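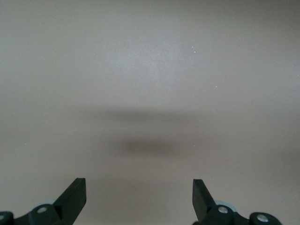
Wrist camera view: both fingers open over the bare work surface, two soft shadows between and beyond them.

How to run a gripper demo at an open day

These notes cover the small arm station we set up for the Drusora open day in August. They assume the arm is already bolted down and has passed its normal safety check. If you are working from a new Zustbridge controller, do the network setup first and come back.

What you need
The arm with the parallel gripper fitted
A screen that visitors can see from the rope line
A tray of foam blocks
The Kamel stop button, on its long cable
Tape for the floor

1. Set up the floor
Put the rope 670 mm outside the farthest point the arm can reach. Mark the line with tape before you hang the rope, so it can go back in the same place after people lean on it. The stop button stays with the presenter.

2. Check the wrist view
Open the gripper and move the arm to the home pose. On the screen you should have both fingers coming up from the bottom of the picture, with their straight inner edges facing each other and a clear gap between them. The silver screw heads on the two mounts are handy for checking that the view is level. Here the two inner ones sit at nearly the same height. If one is clearly higher on your screen, loosen the camera bracket and turn it a little.

3. Look at the light
Shadows on a plain surface are easy to miss from across the room and easy to pick out on the wrist camera. Ours had a faint long band with a darker oval below it, right in the part of the view where the block finder looks. Set the detection threshold to 200 and run the finder with no blocks out. It should report nothing. If it reports a block, move the lamp and try again before you touch the threshold.

Wipe the surface too. Small white specks show up on the camera.

4. Load the demo program
Pick "visitor loop" in the Desetti menu. Each pass takes roughly 15 seconds with the speed held at the open day limit. Do not raise the limit to get through a line of people.

5. Run it for visitors
Start with the arm still and point out the camera view on the screen. Then put one block down, step back behind the rope and start the loop. Let a visitor choose where the next block goes – the presenter places it, with the arm paused.

If the gripper misses, pause, open the fingers and return to home. Error 528 means the fingers closed without meeting anything. Clear it from the menu and start the pass over.

6. Close down
Send the arm home, remove the blocks and switch off at the controller. Leave the tape on the floor if there is an afternoon session.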